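How to retune your television after a transmitter change

If you get your television through a rooftop or loft aerial, you will need to retune when channels move to new frequencies. The next changes in our area affect homes served by the Stitley mast and its two relays, Turon and Kultthorpe. There are 3,062 homes on the relays alone. Satellite and cable viewers don't need to do anything.

Before you start

Find the remote that came with the set. If you use a separate box or recorder, that will need retuning as well as the television. Make a note of any recordings you have set, as a full retune usually wipes the list. Programmes already recorded are normally kept.
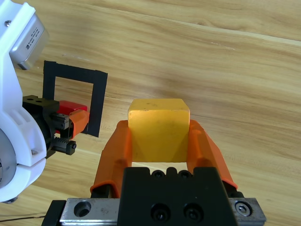 Doing the retune

1. Press Menu on the remote. On some sets the button is marked Home or Setup.

2. Look for Installation, Tuning or Channels. If you are asked for a PIN and have never set one, the default will be in the manual.

3. Choose the full retune – it may be called Auto Tune, Factory Reset or First Time Installation. Avoid "Add channels", which can leave old entries behind.

4. Let the scan finish. It can take several minutes and the picture will disappear while it runs.

5. Save the new list if asked, then set your recordings again.

If you get the wrong region

Homes on the Tindall side of the valley can often pick up more than one mast. If your set offers a choice of region, pick the one you want. If it doesn't, and you end up with the wrong local news on channel 3, try a manual tune.

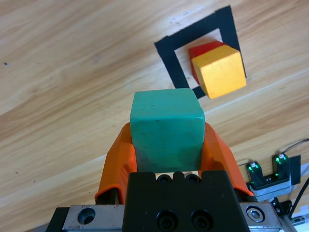
For a manual tune, first clear the channel list by running an automatic scan with the aerial lead unplugged. Plug the lead back in, open Manual Tuning and enter the frequency channel numbers for your mast one at a time. Relay viewers have three to enter. Stitley viewers should start with 16 and work upwards.

Channels still missing

Check that the aerial lead is pushed fully home at both ends, then retune once more. Old boxes that can't receive HD will not find the HD channels however many times you scan. If neighbours on the same mast have a full list and you don't, ask an aerial installer to check the signal level.

Last updated September 2019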